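Marius Oprea has run the dining room at Skekska for 13 years, and he still sets the tables himself before lunch. "I like a plain white plate," he says. "Large, with a wide rim. Food looks right on it and you can see if it's clean."

He tips each one up before it goes down, because a smear that hides when a plate is flat will catch the light when it is upright. The dark wood tables get the same check - polished every morning, wiped again at two.

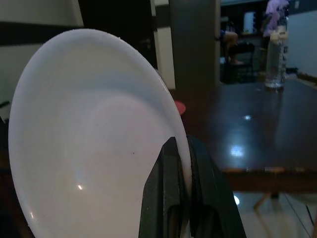 Breakages and spares

Oprea keeps more than 59 plates on the shelf and loses 2 or 3 a month. "Mostly at the sink," he says. Chipped ones go straight out. He buys replacements in March, always the same shape, "so the stack sits level."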